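Trorkurby Manipulation Project: Progress Report to the Zulico Fund
Reporting period ending August
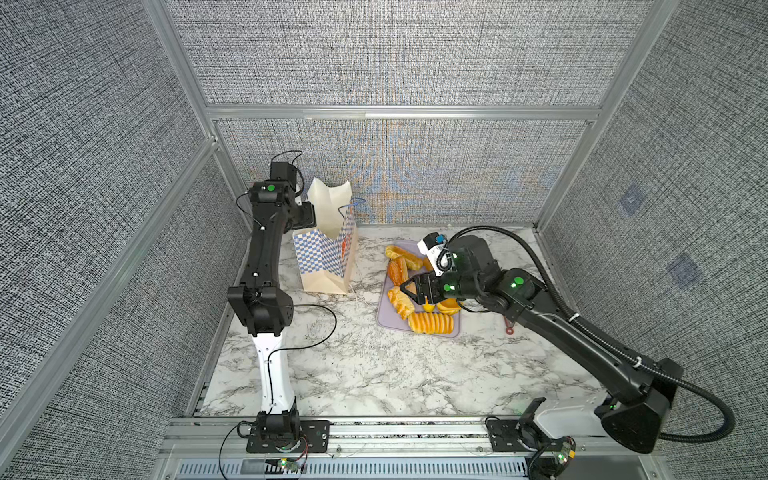
Work in this period went mainly into the bagging task, the second of the 2 household tasks in our proposal. The aim is for a pair of arms to move mixed bakery goods from a tray into a paper bag, using one policy trained on demonstrations by people. The first task, folding cloths, was covered in our last report and is closed.

Data collection

We finished the planned set of 80 demonstrations at the Kistthorpe lab. Operators were told to vary where the tray and the bag stood, and to leave the bag opening as they found it at the start of each run. Early on we had been straightening the bag between runs. We stopped doing this when we saw that the policy was learning to expect a neat, square opening and reached for the wrong place when the rim was crumpled.

Of the full set, 9 demonstrations were dropped. Most had gaps in the wrist camera recording. The fault was traced to a loose connector and the cable has been replaced. We do not plan to re-record the missing runs unless the next training round suggests we need them.

Method

The proposal described a separate grasp planner that would choose a grip point for each item. We have set this aside. It handled the long rolls well but did poorly with braided and segmented pastries, where it tended to pick a grip on a single ridge. The Gethin policy, which predicts short sequences of motion for both arms directly from the camera views, has replaced it. Training takes longer, but there is one less part to tune when the items change.

Results so far

The new policy picks up long items reliably. Wedge-shaped pieces lying close together are still the weakest case, and the gripper sometimes closes on two at once. Timing between the arms is the other open problem. The arm at the bag may let go of the rim before the other arm has released its item, and the bag tips. We are testing a longer prediction window to see if this helps.

Budget and schedule

Spending is in line with the plan. The one unplanned cost was a set of spare gripper pads. The formal evaluation will start later than scheduled, as the change of method meant retraining from the beginning. We do not expect this to move the final report.

Next period

We will run the evaluation with bag types left out of training, and send the task data and scoring sheet to the fund with the next report.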